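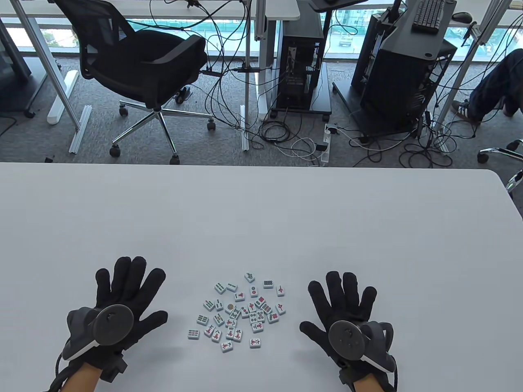
Re: [netball-talk] Is it worth moving up a division?

Hello all,

Thanks for this, Hedvika, and sorry for sitting on it for nearly a fortnight. I wanted to have a proper look at the scorebooks before I opened my mouth, and then my sister came to stay and that was the end of that.

Hedvika Danko wrote:
> We finished second, so we've got the offer of going up, and I've got until
> the end of July to say yes or no. Half the squad are desperate to do it.
> The other half remember the year Leva went up and lost every single game
> until after Christmas. I can see both sides. My worry is the shooting
> really. We scored plenty, but most of it came from one person, and she's
> told me she might only manage alternate weeks from the autumn. Has anyone
> here gone up with a squad our size (we've got 16 signed on, though you'd
> never know it on a wet night) and lived to tell the tale? What did you
> change, if anything? And did you wish you'd stayed put?
>
> H.

Right, well, we went up with Dalard three seasons ago and I'd do it again tomorrow, but I'd do it differently.

First the bad news. You will get beaten, and some of it will be horrible. Our first match up was against Nazarenko and they were eleven goals clear by the end of the first quarter. Our centre came off and asked me if we could go home! What I hadn't reckoned on was how much quicker the ball moves. In the lower division you can get away with a looped pass over the top because the defender is usually a step behind. Up there she's already standing where you were going to throw it, and she looks bored.

So the main thing we changed was feeding the circle. We'd got into the habit of sending everything long to our tall shooter and letting her sort it out, which sounds a lot like what you've got going on. We spent most of that summer banning the high ball in training. Two short passes round the edge, then in. Everyone hated it for a month (me included, and I was the one who'd come up with it) and then it sort of clicked, and our goal attack, who had barely taken a shot the year before, started getting into lovely positions. By the spring she was taking nearly half of them.

I did dig out the numbers for you. We scored 206 fewer goals in that first season up than we had the year before, and that was with the same number of fixtures. It looks dreadful written down. But we stayed up, by two points, and the season after we finished fifth. I also added up every goal we've scored since the club started keeping the books properly and it comes to 2,168, if anyone wants that for a pub quiz.

About your shooter. I'd have the conversation with her now, before you answer the league, and get her to give you a straight yes or no for the first six weeks. Those are the weeks that set the mood. If she can't do them, then pick whoever is going to be doing the job in September and play her there in every friendly you can find, even if it's ugly. I left that too late and ended up putting our wing attack in at goal shooter against Dilent with about ten minutes' notice, poor woman. She got four in. They clapped her off, bless them.

As for 16 players, it's a funny number. It's too many to give everybody a decent run and too few once the colds start going round. We had seventeen and I got into a right muddle with it, people driving forty minutes to play one quarter and getting the hump, quite rightly. In the end I put out a rota four weeks ahead with ten names for each match, and anybody not on it had the night off with no guilt. It cut the grumbling down to almost nothing. I still have the spreadsheet if you'd like it, though be warned the colours make no sense.

Lev Kravets did something similar with his mixed side and might tell you I'm talking rubbish. Lev, are you still on here? You had that half-court drill with the three feeders and I've completely forgotten how the third one joins in. I tried it last month from memory and we had two people run into each other.

One more thing, check the match times before you say yes. Our old division was all done by half past eight. Up a level we were getting 9.15 starts, and that was harder on people than the netball was. We lost two good defenders over it, both with small children and early shifts.

If you fancy a friendly before you decide, we've got court time from 7pm most weeks in July and we're short of opponents. Come and play us with your second-choice shooters and see how it feels. Bring bibs, ours have gone missing again.

Let me know about the spreadsheet.

Jo
(Dalard, still mostly wing defence)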